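Coupon bench notebook, Nov 12, 2020
Drinia buy-one-get-one mailer, second round of scan tests

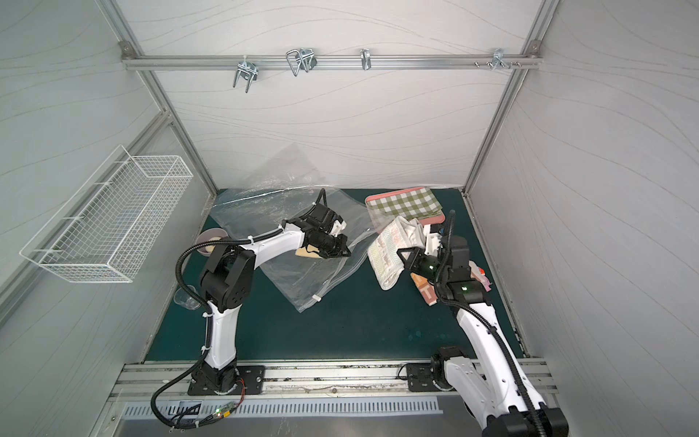

Okay, the big news first: the short barcode scans and the long one doesn't, at least on the old counter scanners. I ran the whole September leftover stack through this morning and the pattern is so clear I'm a little embarrassed we spent two weeks blaming the paper. The returned coupons are going into clear zip bags from now on, the large kind with the white slider like the one spread out on the dark teal mat, so the labels can be read through the plastic and I don't have to dump everything out to find one batch. Please stop using envelopes. I opened four of them today looking for the glossy batch and it was in the fifth.

Setup, so I remember. Plivex printed 600 of the postcard with the new layout, half matte and half glossy. Same offer on both: one free entree when you buy another, dine-in or pickup, one per table. The long barcode carries the store number, the offer number and the end date. The short one carries only the offer number, and the register looks up the rest. I'd wanted the long one because then the register doesn't need to be online to check the date. Nice idea! The old scanner hates it.

What I got on the old scanner, first try, no wiggling:

Short code, matte: fine, every card I picked up.
Short code, glossy: fine, except if the desk lamp hits it straight on.
Long code, matte: 18 good reads out of 70 tries. Awful.
Long code, glossy: quit early, it was worse and I was getting cranky.

The newer scanner reads everything, even the card I folded in half and sat on. So it's the width of the bars after all. When we squeezed the long code to fit under the fine print, the thin bars got too thin for the old model. Moving it up next to the burger photo would give it the room it wants, but then the headline gets smaller and Drinia will never go for that. I asked once in September and got a very short email back.

Fine print, while I'm here. It still says "not valid with other offers" and then two lines down "may be combined with lunch specials." Both can't stay. My guess is the lunch line got carried over from the Maksymiv bakery coupon, where it made sense (theirs was a free cookie with a lunch box, so of course you could combine it). I've marked it in red on the proof. Also "while supplies last" makes no sense on a free entree. Supplies of what? Taking it out unless someone tells me it has to be there.

The email version is its own headache. Sign-up form works, the coupon shows up in the inbox in a minute or two, the picture loads. But if you print it from a phone, Bokusine shrinks the page to fit and the barcode shrinks right along with it. Same problem as the mailer, just sneakier. On screen it scans okay with the brightness all the way up. With the brightness halfway it took me several tries, and I can't see a cashier with a line at the counter being that patient – they'll just type in the discount by hand, and then we lose the count of how many came from email and how many came from the mailer. Which was the whole reason for doing two codes.

Speaking of counts. The list of single-use codes has 989 lines in it and I was expecting a round thousand. Either the export dropped the ones starting with zero (it did that before, the spreadsheet eats the zero and then the duplicate check throws the line out) or somebody pulled a few for testing and didn't write it down. If you pulled some, no big deal, just put them in the back of this notebook. I'll export again as plain text and compare.

Ideas, not in any order:
– print the number under the barcode bigger so it can be keyed in
– ask Plivex what the thinnest bar is they'll stand behind on the matte stock
– try the square code again? The old scanners can't read it at all, but the new ones love it
– move the end date out of the barcode and just print it really big

I'm leaning toward short code everywhere and a big printed date. Stores that lose their connection can read the date with their own eyes like we all used to. The only thing we give up is the store number, and we can get that from the register anyway.

Next time: glossy cards under the yellow counter light, phone at three brightness levels, and the re-export. Need new batteries for the handheld. Proof with the red marks is in the top drawer, under the bakery stuff.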